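第3章 町の図書館と貸出のしくみ

この章で学ぶこと
図書館の貸出は、本を渡して、また返してもらうという簡単な仕事に見えます。しかし、その裏には期限、予約、登録という三つの決まりがあり、互いに関係しています。この章では、Pravthorpeという小さい町の図書館を例にして、それを順番に見ていきます。

3.1 貸出期限
Pravthorpe図書館の蔵書は2,247冊です。貸出期限は15日で、次に待っている人がいなければ、一度だけ延長することができます。延長をしたときの期間は、合わせて30日になります。隣の町のTratdaleでは延長の制度がなく、はじめから30日です。どちらの町でも最長の日数は同じですが、本が棚に戻る早さは同じではありません。
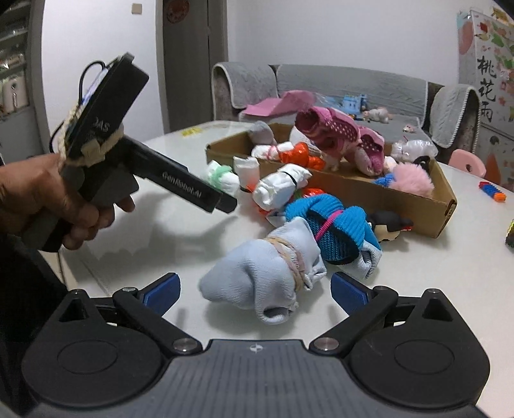
期限を短くすると、利用者は損をするのでしょうか。
本の種類によります。料理の本や旅行の本は短い期間でも足りることが多く、早く戻れば次の人が早く借りられます。長い小説や語学の教科書では、短い期限は負担になります。そのためPravthorpeでは、語学の本だけは最初から30日にしています。

3.2 予約の順番
予約は、受け付けた順に並べるのが基本です。ただし、町に分館があるときは問題が少し複雑になります。Mershaの分館で返された本を、本館で待つ人に送るか、分館で待つ人に先に渡すか、という選択があるからです。先に渡せば運ぶ手間は減りますが、本館の人は長く待つことになります。
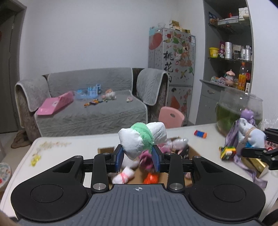 Pravthorpeでは、この問題について5月に規則を改めました。新しい規則では、場所に関係なく受付の順番を守ります。本は週に二回、本館と分館の間を運ばれます。

3.3 登録
利用者の登録は、町に住む人と、町で働く人ができます。Brurknessから通勤している人は後者に入ります。登録者が300人を超えたとき、紙のカードを手で探す方法では時間がかかるようになり、番号順の台帳に変えました。台帳の作り方は次の節で説明します。

考えてみましょう
自分の町の図書館の貸出期限を調べて、Pravthorpeの期限と比べなさい。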